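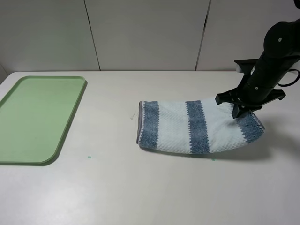
Figure 7. Striped waffle-weave towel and green tray on the folding surface.

Section 7: Folding and Stacking Kitchen Towels

This section covers hand folding of the Retwood striped kitchen towel before it goes on a tray or into a drawer. It applies to both the standard and the large size. For washing, see Section 5.

Before you start

Clear a flat surface a little wider than the towel when it is fully open. A smooth tabletop works best. Wipe it with a clean cloth and let it dry. Grit left on the table will catch in the weave.

Place the tray to one side of the folding area, within easy reach. Either hand is fine. Check that the tray is clean and dry.

Note: Towels must be completely dry before folding. A waffle weave holds moisture in the pockets after the hems feel dry. Press the towel between your palms for a few seconds — if it feels cool, hang it up again.

Folding

1. Lay the towel out with the sewn tag facing down. Pull each corner outward until the hems are straight.

2. Smooth the towel with the flat of your hand, working from the center toward the edges. Do not stretch it. The weave will spring back and leave the fold crooked.

3. Fold the towel in half across the stripes, so that each stripe lands on itself. The jagged borders of the stripes are a good guide. If the borders on the top layer sit to one side of those below, open the towel and fold it again.

4. Fold in half again in the same direction. The stripes should still run from the front edge to the back edge.

5. Press down lightly along the folded edge. Leave the middle of the pad alone.

6. Check the shape. The finished pad should be close to a rectangle, with a blue stripe at each end and one in the center. A small tag showing at the edge is acceptable. Tuck it in if the towel will be on display.

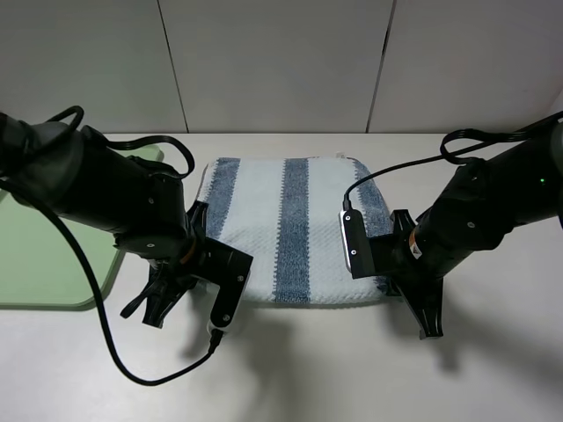
7. Slide one hand under the pad, steady the top with the other, and move it to the tray. Lifting by one end only will let the pad sag, and the layers may slip.

Caution: Do not iron waffle-weave towels to get a sharper fold. Heat and pressure flatten the pockets.

Stacking

Turn every other towel end for end. The hems are thicker than the rest of the cloth, and a stack with all the hems on one side will lean. The Arkard shallow drawer insert takes 16 standard towels in two stacks. Do not force more in.

If a fold will not stay square

Look at the hems first. A hem that has shrunk will pull one corner inward — dampen it, ease it straight by hand and dry the towel flat. New towels are often stiff and fold better after a wash or two.

Last revised October 10, 2018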